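Grip faults at the Primska returns hall: gallery

Primska runs a small returns hall where one arm, fitted with a Beson two-finger hand, picks soft goods off a lit table and puts them away. In August the hand began dropping items partway through the move. The hall logged 1097 picks over the period we looked at, and 264 of them ended in a drop or a stop. The normal figure for that hall is 18.

No one was hurt. A dropped item did land in the walkway outside the marked zone on one shift, and that was enough for the site to shut the cell down and call us in. The arm was kept at slow speed for all the work that followed, with a person at the stop button the whole time.

We checked the simple things first. The air supply was fine. The finger pads were worn but within limits, and a new set made no difference. The cable from the hand to the controller was swapped for one from the spare kit, and that made no difference either.

The logs from the Trusia controller were more useful. Nearly all the drops came after the wrist camera had reported a good grip at the first try. The software takes brightness from the middle of the camera view and uses it to decide where the edge of an item is. If the middle is too bright, it finds an edge that is not there, closes early and reports success. The arm then lifts with only a corner of the item held, or with nothing.

The table lights had been changed in July. The new ones are a good deal brighter than the old ones, and the camera exposure was never set again after the change. The work order for the lights did not mention the robot cell, so the cell was not on the list of things to test.

Triantafyllou, who supply the hand and its software, sent a settings file that locks exposure and adds a force check before the lift. With the file loaded and the lights turned down, we ran 300 test picks. Two were dropped, both thin items lying flat – the hand has always had trouble with those. The force check caught one of them before the arm had moved away from the table.

The cell is back in use at reduced speed. Still open: a guard panel on the walkway side, and a line on the site's lighting work order that names the cell. The exposure check has been added to the monthly list.

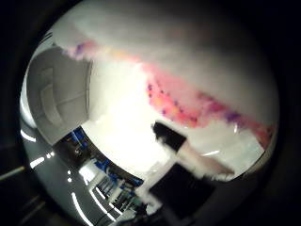
Wrist camera view, with a finger of the hand at upper left and the middle of the view washed out to white.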